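Setting Up a Snack Table: Which Tips Earn Their Space

Every November the same advice about snack tables comes around, and most of it seems to be written by people selling bins. I have set out food for office lunches, two school fundraisers and one very long family reunion, and I have tried most of the tricks. A few work. Plenty are extra dishes.

Start with the risers. The usual tip is that a tiered rack makes a small table hold more. It does, a little, if what you put on it is all the same height. Bottles are good. Wrapped snacks are fine. Bowls on a riser are asking for trouble, and anything with a spoon in it should stay down on the table. I bought a Dimik two-tier stand years ago after reading that it would "transform" my counter. It holds drinks. My counter is the same counter.

Clear racks have one real advantage, which is that people can see what's left without picking everything up. They also show every fingerprint. Wipe them with a damp cloth and a drop of dish soap, then dry them right away. Skip the glass cleaner, whatever the label promises. Some of them cloud acrylic over time, and you don't want the spray near food anyway.

Next, sandwiches. Cutting them into triangles does not make them taste better, but it does make them easier to pick up and easier to stand on the long side with the filling showing. Use a serrated knife and wipe it between cuts. If the filling has tomato in it, salt the slices and blot them on a paper towel for 5 minutes first. I was doubtful about that one and did a side-by-side. The blotted batch held up better, and I have kept doing it.

Give sandwiches their own tray. A plain pale one with rounded corners and a low rim is plenty. Leave it bare until you're ready to fill it, and don't line it with lettuce. Wet lettuce makes wet bread. 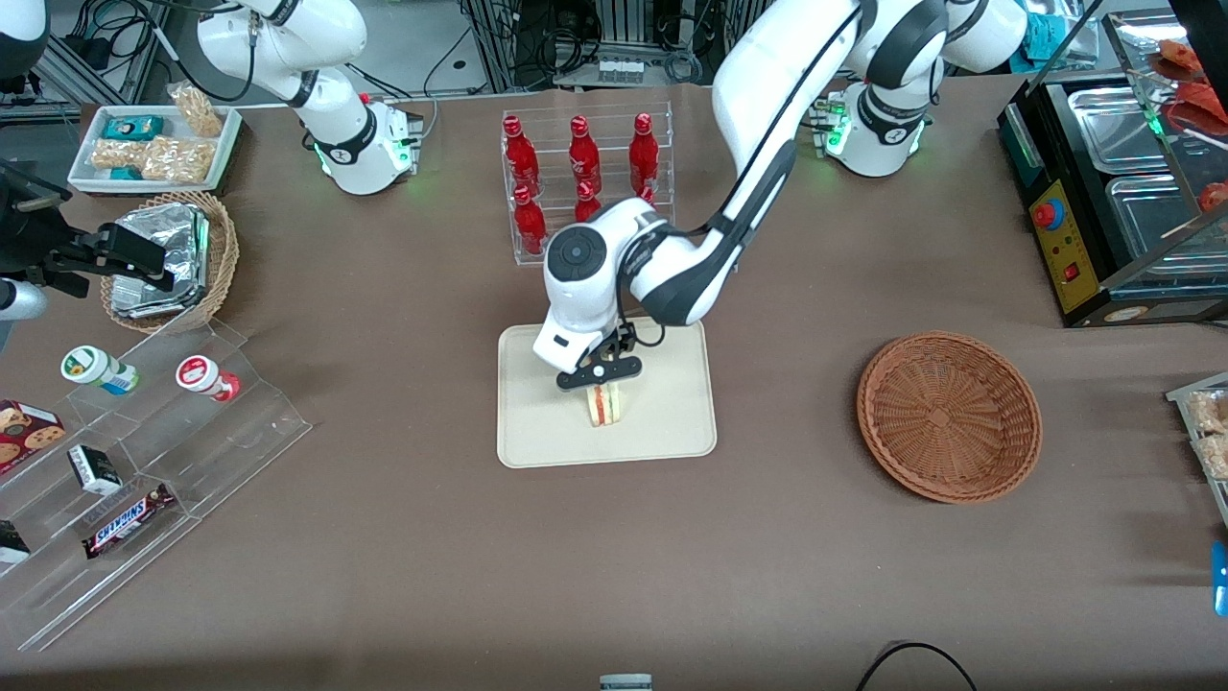 How far ahead can I put the sandwiches out?

Make them in the morning if you like, but keep them wrapped in the fridge and set them out right before people eat. Two hours at room temperature is the usual limit, less on a hot day. A damp towel over the top keeps the bread from drying but does nothing to keep the filling cold.

Now the warmer. A countertop display case is handy for sausages and anything else on a stick, and people do go straight to it. What it won't do is cook, and it won't rescue food that went in lukewarm. Heat everything all the way through first, then load the case. Check with a probe thermometer and ignore the dial. Mine, a secondhand Kassab, has a knob that reads like a suggestion. Put the case at one end of the table, near the outlet, so the cord doesn't run behind the drinks.

Baskets are where I lose patience. A low wicker basket looks nice and is good for rolls or wrapped crackers. It is bad for anything crumbly or greasy, and no cloth liner has ever changed that for me. Nadine Boutros, who ran the fundraiser table before I did, swears by washing hers in the tub. I tried it once and the basket took 3 days to dry and smelled like a pond. Use a stiff dry brush.

The last tip I'd throw out is the one about filling every inch so the table looks "abundant." Leave a gap beside each tray wide enough for a plate. People need somewhere to set things down while they use both hands, and if you don't leave a spot they'll use the top of the warmer.

Labels: masking tape and a marker. The 35 little chalkboard signs I once bought are still in the garage.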